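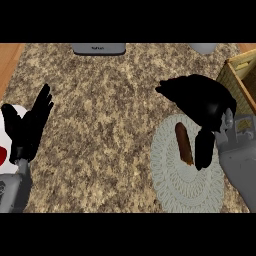 Speckled granite countertop, computer rendering

Tullo Tabletop Voting Screen
Item 843
By Silteo

Overview | Specifications | Accessories | Ordering | Questions

The Tullo is a folding privacy screen for polling places, early voting sites and candidate elections held by unions, school districts and party caucuses. It stands on a table you already have. A voter sits or stands in front of it, marks a paper ballot behind the panels, and leaves with the ballot in hand. There are no loose parts, and setting one up means opening three panels and pressing down the bottom tabs.

We started making the Tullo for town clerks who were still using cardboard dividers. Cardboard works for one election. By the second the corners have gone soft, and by the third someone has written on the inside of a panel, which in many places is a problem under the rules on campaign material near the ballot. The Tullo panels are corrugated plastic. Pencil and ballpoint wipe off with a damp cloth. Permanent marker takes rubbing alcohol and some patience.

What you get

Each carton holds seven screens, one storage sleeve and a printed setup sheet in English and Spanish. The screens ship flat. A carton can be carried by one person and fits behind the front seats of most cars, so poll workers can pick up their supplies the night before and take everything in a single trip.

Specifications

Material: corrugated polypropylene, matte finish
Colors: white, light gray, navy
Panels: three, joined by living hinges
Screens per carton: 7
Tools needed: none
Printing: blank as standard; one-color seal or wording on the outer panels on request
Warranty: 2 years against hinge failure

The matte finish is there for a reason. Our first run was glossy, and clerks with overhead fluorescent lights told us that voters could see the reflection of the next person's ballot if the screens were set at the wrong angle. We stopped making the glossy version. If you still have some, keep them under softer light or call us about a trade.

Table layout

A standard folding banquet table takes two screens side by side on one long edge. Leave space between them so that elbows don't meet. Do not place screens back to back on a narrow table; the voter on the far side can push the whole row over when getting up. If you have to use both sides, use round tables or push two banquet tables together lengthwise.

Keep the open side facing a wall where the room allows it. Where it doesn't, angle the screens so that the line of waiting voters is behind a closed panel. It helps to sit down at every position before the doors open and look around. You will usually find one that needs to be turned.

Printed instructions for voters can be taped to the inside center panel. Use painter's tape. Packing tape lifts the finish when it comes off.

Accessible voting

Federal and state rules on accessible voting apply to your polling place as a whole, and a tabletop screen does not satisfy them by itself. The Tullo can be used at a seated position as long as the table under it gives enough knee room for a wheelchair. Check the table, since that is where most sites come up short. For a table made for this use, see the Løken below. Accessible marking devices generally need a wider screen than the Tullo, and we do not recommend trimming panels to make one fit.

Accessories

Løken adjustable table. Steel legs with hand cranks and a laminate top. It holds one Tullo or one ballot marking device. Folds for storage.

Vutov carry bag. Holds one opened carton's worth of screens with a pocket for signs, pens and tape. The shoulder strap is removable. The zipper pulls have holes large enough for a numbered seal if your county seals its supply bags.

Replacement sleeve. The sleeve that comes in the carton is plain board and will wear out before the screens do. The replacement is woven fabric with a clear window for a precinct card.

Pen tether. Adhesive base and ball chain. Peels off the panel after gentle heating with a hair dryer.

Ordering

Public bodies can order by purchase order and pay on delivery of the full order. Campaigns, clubs and private groups pay when they order. We need a street address for delivery, as the cartons are too large for a post office box, and the name of someone who will be on site to sign for them.

Blank screens leave our warehouse within two working days. Printed screens take longer, and we send a proof first. Have the person responsible for ballot matters in your office read the proof. A seal is usually fine, but an official's name on equipment used in an election where that official is a candidate has caused trouble for more than one of our customers, and we will ask you about it before we print.

September is our busiest month. Orders for November elections should be in before then if they include printing. Returns are accepted on unopened cartons of blank screens. Printed screens can be returned only if they are damaged or don't match the approved proof.

Price sheets are sent on request and are good for the calendar year. The current sheet took effect 12/01/2023 and replaces all earlier ones.

Questions we get

Can the screens be used outdoors?
Under a tent, on a calm day, yes. In wind they will move even with the tabs down. Some sites use binder clips along the table edge.

Do they work for drive-through or curbside voting?
No. A clipboard with a cover folder is a better choice for that.

Can we borrow some for a recall or special election?
We keep a loan stock of 629 screens, all white and blank, for public bodies that have a special election called on short notice. You pay freight both ways. In even-numbered years almost all of them are out by early fall, so ask as soon as the date is set.

Are the panels see-through?
White panels let a little light through if there is a bright window directly behind them. Shapes can be made out but writing cannot. Choose gray or navy for rooms with large windows.

How should they be stored?
Flat or on edge, in the sleeve, away from heaters. Screens stored leaning for a long time can take on a bend. Lay them under something flat for a few days and it will mostly come out.

Can they be recycled?
Yes, where plastic number 5 is accepted. Remove tape and pen tethers first.

Related items: ballot transfer bags, line markers, "Vote Here" sidewalk signs, distance marker flags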